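Stultetti Household Terms List

README for the plain text release, 25 Mar 2007

## Summary

Stultetti is a bilingual-style glossary of household and kitchen terms in which both sides are English. The left column holds a trade term as it appears in store catalogs and packing slips. The right column holds the everyday word a shopper would use. It was built to test term matching in the Sovlow catalog search and is released separately so that other people can use it without the rest of Sovlow.

The release has 900 entries. All of them were checked by hand in July and again before packaging.

## Files

- `terms.tsv` is the main list
- `variants.tsv` holds spelling and plural variants, keyed to the main list
- `rejects.tsv` holds pairs removed during review, with a reason code
- `README` is this file

All files are UTF-8 with Unix line endings. Fields are separated by a single tab. There is no quoting. A field never contains a tab or a line break, so a plain split is safe.

## Columns in terms.tsv

`id` is an integer. Numbers are not reused after a pair is rejected, so there are gaps.

`trade` is the catalog form, lowercased except for names and abbreviations.

`common` is the everyday form. Where two everyday words are equally frequent, the shorter one is here and the other is in `variants.tsv`.

`group` is one of: cleaning, cookware, tableware, storage, linen, hardware, other.

`mat` is the material word if the trade term requires one, otherwise a hyphen. "Wicker" and "rattan" are kept apart even though catalogs mix them freely. Wicker is a weave and rattan is a plant, and a matcher that merges them will return the wrong chairs.

`conf` is 1 or 2. A value of 2 means that both reviewers gave the same everyday word without seeing each other's answer. A value of 1 means that they settled on it afterward.
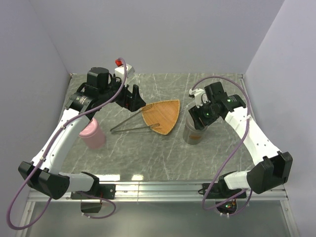
Groups cleaning and tableware: woven wicker dustpan with a metal handle, two cups.

## Source text

Terms were collected from printed catalogs, price lists and packing slips held in the Jandalen reading room. Only single terms were copied. No product text, price or item number is included. Scanned pages were typed by hand after early tests showed that character recognition confused "rn" with "m" often enough to create false entries ("bum cover" for "burn cover").

Terms that occurred in one catalog only were dropped unless a second source in the Shehata word files gave the same meaning. That rule removed a lot of seasonal and decorative vocabulary. Coverage of holiday goods is therefore poor and should not be relied on.

## Normalization

Hyphens are kept in `trade` and removed in `common` where current usage allows it. "Dust-pan" and "dust pan" both map to "dustpan". Ampersands are written out. Inch marks and other size marks are stripped, along with the number before them.

Color words are stripped from both columns unless they are part of the term. "White goods" keeps its color. "Pink tumbler" does not, and enters the list as "tumbler". 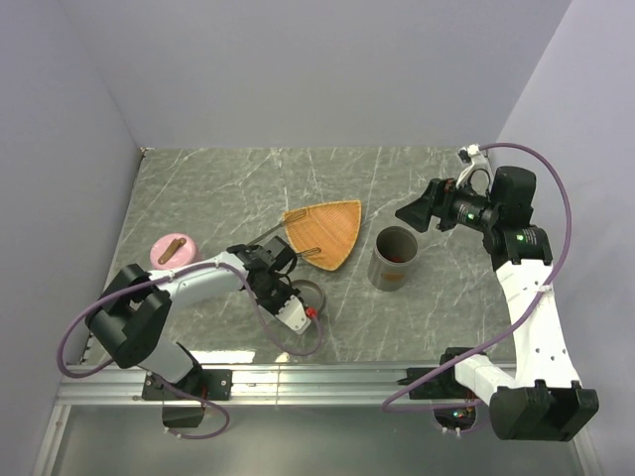
Plurals are reduced to the singular except for words that are always plural in use, such as "tongs" and "scissors". Trade forms with inverted order ("board, ironing") are stored as found. Turning them around is left to the user, and a small number of them are ambiguous when reversed.

## Known problems

- "Cup", "mug", "beaker" and "tumbler" overlap. The everyday side uses "cup" for anything open and handled, or open and small. Reviewers disagreed more here than in any other group, and most of these pairs carry `conf` 1.
- "Pan" appears in cookware and cleaning. Filter on `group` before matching.
- Entry 90 has a trailing space in `common`. It was left in place so that checksums match the earlier internal copy.
- British forms are rare and not marked.
- The hardware group is thin.

## Suggested use

Load `terms.tsv`, add the rows of `variants.tsv`, and match on the lowercase trade form. For search work, weight `conf` 2 pairs higher. The list is too small to train a language model of any kind and was not balanced with that in mind. It works well as a check set for stemmers and for spelling correction on short phrases.

Report results by group. A single overall figure hides the difference between linen, where most pairs are trivial, and tableware, where few are.

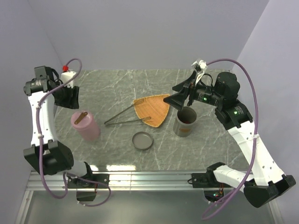
Work surface with gray marble pattern. "Marble" and "marble-patterned" are separate values in `mat`.

## License and citation

Free for any use, including commercial use. Cite as "Stultetti Household Terms List, plain text release". Changed copies should carry a different name and keep `rejects.tsv` with its reason codes intact.

Related items

Sovlow catalog search: setup notes
Jandalen reading room: list of holdings
Shehata word files: format description
Reason codes used in rejects.tsv

This site uses cookies to remember your display settings. By continuing to browse you accept their use. OK | Read more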